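발함 게스트하우스, 침실 정리 방식을 새로 바꾸었습니다

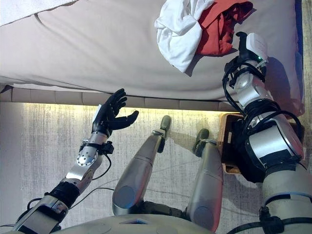 발함(Balham)에 있는 장기 체류형 숙소 브릴데일(Brilldale)이 이번 12월부터 침실 정리 방식을 바꾸었습니다. 숙소를 운영하는 회사 눌티스(Nultis)는 지난 일요일에 투숙객에게 안내문을 보냈고, 같은 내용을 1층 게시판에도 붙였습니다. 이 소식은 안내문의 내용과 하우스키핑 책임자 레이시 태플리(Lacey Tapley) 씨의 설명을 함께 정리한 것입니다.

브릴데일에는 객실이 28개 있습니다. 그중에서 23개 객실이 이번에 새로운 침대로 교체되었습니다. 매트리스 아래의 받침 부분은 겉을 감싼 회갈색 쿠션형이고, 세로 이음선으로 칸이 나누어져 있습니다. 침대 밑에는 노란빛의 조명 띠가 설치되어 밤에 방의 큰 등을 켜지 않아도 바닥이 잘 보입니다. 나머지 객실의 침대는 내년 봄에 교체될 예정입니다.

침대가 바뀐 후에 하우스키핑 팀은 한 가지 문제를 자주 만나게 되었습니다. 예전의 방에는 침대 옆에 긴 의자가 있어서 손님들이 입던 옷을 그 위에 놓았습니다. 새로운 침대는 폭이 넓기 때문에 긴 의자를 치울 수밖에 없었고, 그 결과로 옷과 수건이 침대 위에 놓이는 일이 많아졌습니다. 흰옷과 빨간 옷이 서로 겹쳐 있는 경우도 있고, 접은 수건이 베이지색 시트의 가장자리에 그대로 남아 있는 경우도 있습니다.

태플리 씨는 이렇게 말했습니다. "손님의 옷을 우리가 만져도 되는지, 직원마다 생각이 달랐습니다. 어떤 직원은 옷을 개어서 의자에 놓았고, 어떤 직원은 시트를 갈지 않고 그냥 나왔습니다. 그래서 손님은 어제와 오늘의 서비스가 왜 다른지 물었습니다. 그 질문은 당연한 질문이었다고 생각합니다."

새로운 방식은 어렵지 않습니다. 침대 위에 옷이 있으면 직원은 먼저 옷을 한 벌씩 들어서 가볍게 펴고, 반으로 접어서 옷장 안의 선반에 놓습니다. 주머니 안은 확인하지 않습니다. 색이 진한 옷과 흰옷은 따로 놓습니다. 태플리 씨의 말에 의하면 지난가을에 젖은 빨간 셔츠 한 벌이 흰 블라우스에 물을 들인 일이 있었고, 회사가 손님에게 세탁비를 돌려주었습니다. 그 일 이후로 색을 나누는 것은 모든 객실에서 지켜야 하는 규칙이 되었습니다.

수건은 옷과 다르게 처리합니다. 침대 위에 있는 수건은 접혀 있어도 사용한 것으로 보고 새 수건으로 바꿉니다. 계속 쓰고 싶은 수건이 있는 손님은 욕실의 걸이에 걸어 두면 됩니다. 걸이에 있는 수건은 직원이 가져가지 않습니다.

시트는 3일마다 교체합니다. 매트리스 전체를 감싸는 밑시트를 쓰고 있으며, 색은 밝은 베이지색으로 통일하였습니다. 예전의 흰색 시트는 얼룩이 조금만 생겨도 버려야 해서 낭비가 많았다고 합니다. 시트와 수건은 지역의 세탁 업체인 아도마이티스(Adomaitis)가 맡고 있습니다. 이 업체가 브릴데일에서 한 달에 가져가는 세탁물은 700장이고, 여기에는 시트와 베갯잇과 수건이 모두 포함됩니다. 아도마이티스는 새로운 시트를 낮은 온도에서 건조하고 있습니다. 높은 온도에서는 고무줄 부분이 빨리 약해지고, 그러면 시트가 매트리스의 모서리에서 자꾸 벗겨진다고 합니다.

바닥 청소의 순서도 조금 변경되었습니다. 객실 바닥은 연한 회색의 짧은 털 카펫이고 무늬에 줄이 섞여 있어서, 작은 실이나 머리카락이 눈에 잘 보이지 않습니다. 직원은 이제 침대를 정리한 다음에 침대 밑 조명을 켜고 청소기를 사용합니다. 빛이 낮은 곳에서 비치면 침대 가까이의 먼지가 더 잘 보인다고 태플리 씨는 설명했습니다. 청소가 끝나면 조명은 다시 꺼야 합니다. 처음 몇 주 동안에는 조명을 끄는 것을 잊어버리는 직원이 많았고, 낮에도 불이 켜져 있다는 연락을 손님에게서 여러 번 받았습니다.

손님들의 반응은 여러 가지입니다. 오래 머무는 손님들은 대체로 편해졌다고 말하지만, 자기 옷을 다른 사람이 만지는 것이 싫다는 의견도 있었습니다. 이런 손님을 위하여 회사는 문 안쪽에 거는 작은 카드를 준비했습니다. 카드를 침대 위에 올려놓으면 직원은 침대와 옷을 만지지 않고 욕실과 바닥만 청소합니다. 카드는 매일 새로 놓을 필요가 없고, 손님이 치울 때까지 계속 유효합니다. 다만 이 경우에는 시트 교체도 하지 않으므로, 교체를 원하는 날에는 카드를 치우고 침대 위를 비워 주시기 바랍니다.

긴 의자가 없어진 것에 대한 불편도 회사는 알고 있습니다. 눌티스는 벽에 고정하는 옷걸이를 객실마다 설치하려고 합니다. 먼저 2층의 몇 개 객실에서 시험으로 사용하고, 그 결과를 보고 나서 다른 층의 설치를 결정합니다. 옷걸이를 설치하는 작업은 오전 중에 하며, 해당 객실의 손님에게는 하루 전에 연락을 드립니다.

세탁물을 직접 맡기고 싶은 투숙객은 프런트에서 세탁 봉투를 받을 수 있습니다. 봉투는 오전 10시 전에 문 앞에 내놓으면 다음 날 저녁에 돌아옵니다. 일요일에는 수거가 없습니다. 침대 정리나 시트에 대한 질문은 1층 프런트에서 받고 있으며, 태플리 씨는 오후에 사무실에 있습니다.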